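Balel Community Shoe Exchange
Progress report to the Filidar Fund, May

Summary
The exchange is running and the sorting room is in use. We take in used shoes, check them, clean them, match them up and pass them on through schools and two clothing banks. This report covers the work since the first grant payment. The cleaning side is ahead of plan. Pairing is behind.

Intake
We received 1554 pairs in the period. Most came from the bins at the Zedell building and the two grocery stores on Paulauskas Street. Sneakers are the largest group by a wide margin, followed by children's rain boots and work shoes. We asked donors to tie laces together before dropping shoes off. Some do. The sign on the Zedell bin has been reprinted in larger type and we will do the same for the others.

Sorting and passing on
Of the pairs received, 1129 were fit to wear and have gone out. The rest are waiting for cleaning, waiting for laces, or were sent for textile recycling. Soles that have come away from the upper are no longer repaired here. We tried gluing in the first weeks and it took too long for the result.

Light-colored shoes need the most time. Canvas gets a brush and mild soap, and leather gets a damp cloth only. Midsoles are brushed separately, because dirt sits in the ridges and a cloth does not reach it. Laces are taken out, washed in a mesh bag and put back before the shoes are paired.

Room and tables
The sorting room has 4 tables. Shoes are checked on a light wooden tabletop, which shows dirt and loose grit well and has been easy to wipe down. White sneakers are handled there one at a time. 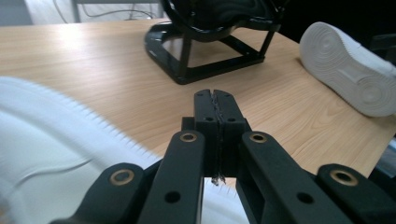 Spending
The grant for this stage was $4000. It has paid for shelving, brushes, soap, mesh bags, replacement laces and the printing of bin signs. The shelving cost more than we budgeted and the signs cost less. Receipts are attached to the paper copy of this report. No money has been moved between budget lines without your agreement.

Problems
Single shoes are still the main problem. They are kept on the bottom shelf by size and looked through again whenever a new bin is emptied. The drain in the utility sink is slow and the landlord has been told.

Next period
We plan to add a bin at the Balel library, label the shelves by size on both ends, and clear the lace backlog. We also ask that the next payment date stay as agreed, as the order for winter boots has to go in before the end of summer.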